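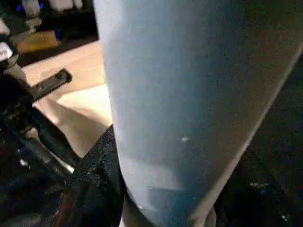
Keso 4 by Ernix

The Keso 4 is the phone we get asked for most at our Skarusgate counter, and it's easy to see why. It sits nicely in one hand, it takes two SIM cards, and it still has a proper headphone socket (hooray!). Ernix has kept the flat sides from the last model and moved the power button lower, so your thumb lands on it without a stretch.

You choose the storage when you order. The larger version suits anyone who takes a lot of video, but both have a card slot, so you can add more room later on.

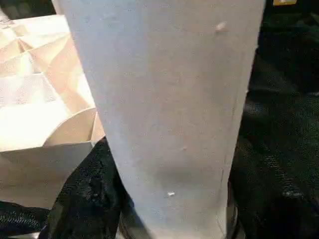
Battery life is the part we love. One of us took a Keso 4 on a long weekend of maps, music and calls and came home with charge to spare — the charger never left the bag. Power saving can be set to start at a time of day you pick, and it remembers which apps you want left alone.

The camera is simple and quick. Press the volume key twice and it opens, even from a locked screen. Night shots are a big step up from the old model, though fast-moving pets are still a bit of a gamble.

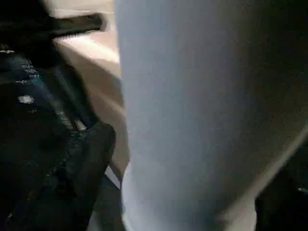 It comes with Võ, the Ernix home screen, which is lovely and plain and lets you remove almost everything you don't use. The April update added bigger text for messages and a better keyboard.

In the box: phone, charging cable, SIM pin, clear case
Colours: slate, moss
Guarantee: 2 years
Weight: 103 g without case
Item number: 657
Collection: Skarusgate counter, or sent by post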